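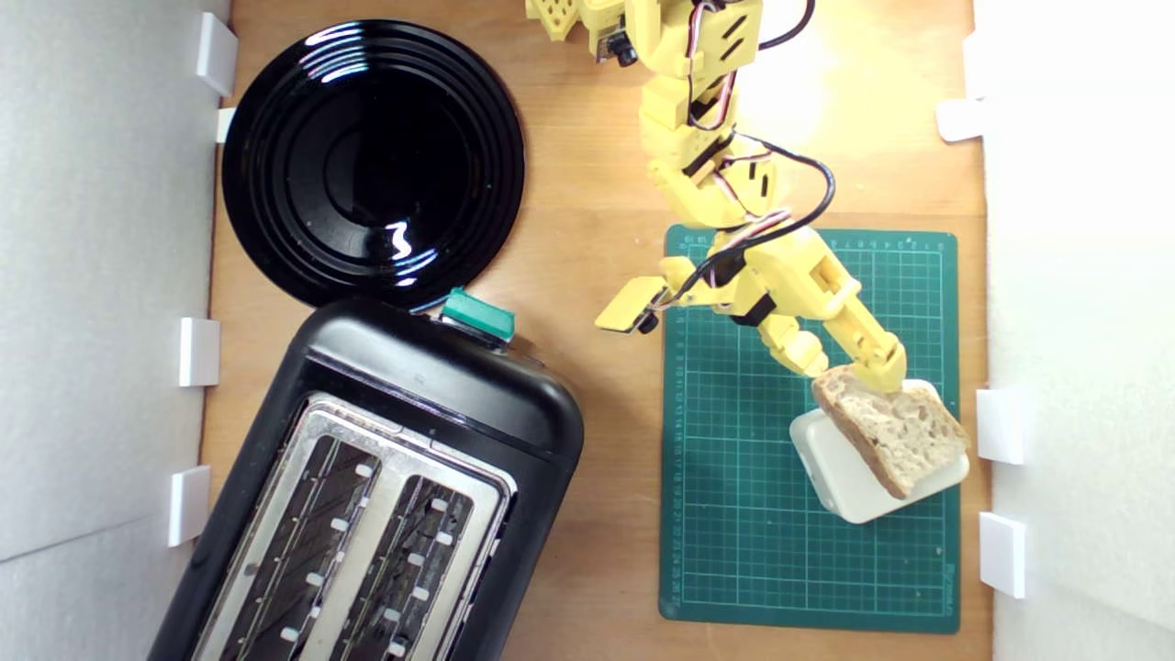 Welcome back, everyone, and thank you for wading through the Kerekes reading (all 70 pages of it!). Today we begin reflection, and I'd like you to keep two kinds in mind, specular and diffuse. A glossy surface sends light off in a fairly orderly way, so you get bright streaks and little glints like the ones on the black plate, and when you move your head they move too. The wood it rests on scatters light in every direction, and that's why its grain is so easy to see.

For next time, please take a spoon and a sheet of plain paper to a window at home and sketch where the brightest spot falls on each, from three different seats. Rough sketches are fine, I promise. Natália Guerreiro has the spare lamps if your window faces a wall, and Problem Set 2 is due in July.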